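**Granavville computer repair room opens its benches to the public this May**

GRANAVVILLE – Tutomard, the neighborhood repair and reuse workshop on the ground floor of the old Purnmont building, is opening its desktop benches to anyone who wants to learn how to take a computer apart, fix it, and put it back into use. The first open evenings run through May, starting at 6 p.m., and they are free to Granavville residents.

Tutomard has spent the past year collecting retired desktop towers from offices, libraries and spare bedrooms across town. Almost 300 machines have come through the door so far, and 96 of them have already gone home with local families and students. The rest are waiting on the shelves for a fresh pair of hands, and the workshop would love those hands to be yours!

"People bring in an old tower and say it's dead," said Flor Giraldo, who runs the workshop. "Then we take the side off, they look in, and the questions start. What's the green board? Where does this cable go? I could do that part of the job all day."

The evenings are built around complete desktop machines, and beginners start with the big, easy-to-find parts: memory, drives, power supply and fan. Later sessions move on to processors, thermal paste and testing a board outside its case. Everyone works at their own speed, and it's fine to spend a whole evening on one stubborn screw (it happens to the regulars too).

Participants can work on a machine from the Tutomard shelves or bring their own. Towers only for now, please – laptops will get their own evenings later in the year, once the workshop has enough small screwdrivers to go around. Anyone bringing a computer from home should back up their files first and leave the monitor behind. Screens, keyboards and power cords are provided.

A grant of $3,791 from the Kim Fund for Neighborhood Learning paid for new hand tools, grounding straps, a second parts cabinet and a stock of replacement drives. It also covers a printed guide, written by workshop teacher Wálter Cárdenas, that takes readers from the side panel to the first successful start-up. The guide runs to 80 pages and will be given to everyone who signs up.

"I wrote down the things I kept saying out loud at the bench," said Cárdenas. "Unplug it. Take a picture before you pull a cable. Keep the screws in a cup. If you read the first chapter and nothing else, you'll still be in good shape."

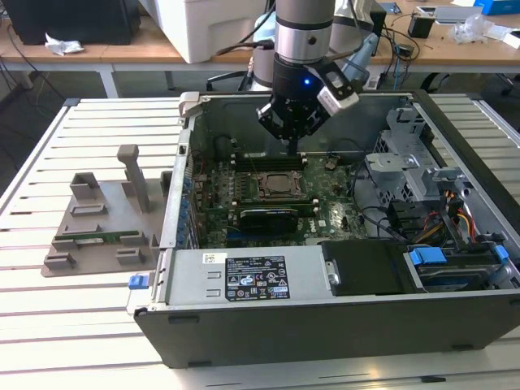
*An opened desktop tower on the work table, with its Dell motherboard, processor socket and drive bay in view.*

Machines that can't be saved still earn their place. Working memory, drives and power supplies are tested, labeled and put in the parts cabinet, where anyone repairing a donated computer can use them at no charge. Bare cases and dead boards go to a metals recycler at the end of each month.

Tutomard is also looking for more donated towers, along with keyboards and mice in working order. Drives left in donated computers are wiped before the machines are reused, and donors can ask to have a drive taken out and handed back on the spot. Drop-off is at the side entrance of the Purnmont building between 3 p.m. and 6 p.m. on open evenings.

Space is limited to the number of benches, so please sign up at the front desk ahead of time. Children ages 10 and up are welcome with an adult, and the two can share a machine.

**About Tutomard**

Tutomard is a nonprofit workshop in Granavville that repairs donated computers, passes them on to people who need them and teaches repair skills to adults and teens.

**Press contact:** Flor Giraldo, Tutomard, Purnmont building, ground floor, Granavville. Reporters and photographers are welcome at any open evening – please let the front desk know you're coming.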